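Ploscombe asked to empty its bedrooms of wrappers

PLOSCOMBE, 5 April 2019. The town's second annual Wrapper Amnesty opened this week with a simple request to residents: go into the bedroom, gather every snack bag, candy wrapper and mystery scrap of plastic in there, and put it all on one table. The organizers would like people to look at the pile for a full minute before doing anything about it.

Last year 244 households signed up. This year the target is 600, and the town has printed 1,000 collection sacks, which suggests that somebody at the town offices is either very hopeful or got a discount on the second box.

The amnesty is the idea of Gudrun Grønli, who runs the recycling desk and has held strong views on bedroom eating for as long as her colleagues can remember. She started with kitchens, she says, and found them a letdown.

"People clean their kitchens because other people see them," Grønli said. "The bedroom is where the evidence is. You pull the bed out and it's like a geology lesson."

The rules fit on a postcard. All wrappers count, big or small, as long as they come from a room somebody sleeps in. Food goes in the food bin. Paper goes with paper. The soft, shiny, crinkly material that no curbside cart will take goes into the sack, and the sack goes to the drop-off at the old Kurian building on Mill Street, open until 6 in the evening. No names are taken at the door, and staff have been told not to raise their eyebrows.

Those taking part are encouraged to get the pile up off the floor, where it can be sorted properly. A small table near the bed does nicely. 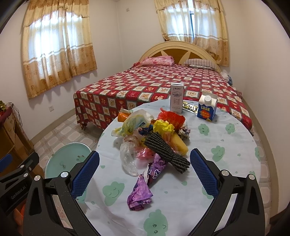

Photo: Ratih Ginting / Ploscombe Town Offices

The smiling clouds on a tablecloth have rarely had so much to put up with. Yellow, red and orange, dark blue, a shiny pinkish red: the modern snack wrapper is designed to be noticed on a shelf from across a store, and it keeps up the effort long after anyone wants it to.

Sorting is where friendships are tested. Ridwan Tambunan, a retired bus mechanic who took part last year with his two grown sons, said his household got through its pile in one evening and was still arguing about it in May.

"Each of them said it was the other one's," Tambunan said. "I didn't say anything. A fair number of them were mine."

He recommends starting with the clear plastic bags, which trap air and take up more than their share of room. Flatten those and the whole business shrinks. The little twisted ones are slower. A person who twists a wrapper into a tight wad is usually proud of having been neat, and then someone has to untwist it to find out what it's made of.

Anything that isn't a wrapper should be set to one side. Last year's sacks also contained a house key, a quantity of string, one good earring and a library card belonging to Khairul Gunawan, who had already paid for the replacement and would like that noted.

Not everyone is convinced. Manouchehr Zamani, whose corner store sells a healthy share of the town's snacks, called the amnesty "a bit personal" but agreed to keep a stack of sacks beside the register. They are free with any purchase. He has put them next to the potato chips, and says it has done the chips no harm.

What comes in will be weighed, baled and sent to Vumari, a processor that turns soft plastic into garden edging. Last year's haul came back as a low border for the flower bed outside the library. It is gray. Grønli had hoped for something more colorful, considering what went into it.

Sacks can be picked up at the town offices, the library and Zamani's store while they last. Households that want a second one may have it without explanation.

This site uses cookies to remember your preferences and measure traffic. By continuing to browse you agree to our use of cookies. Accept | Manage settings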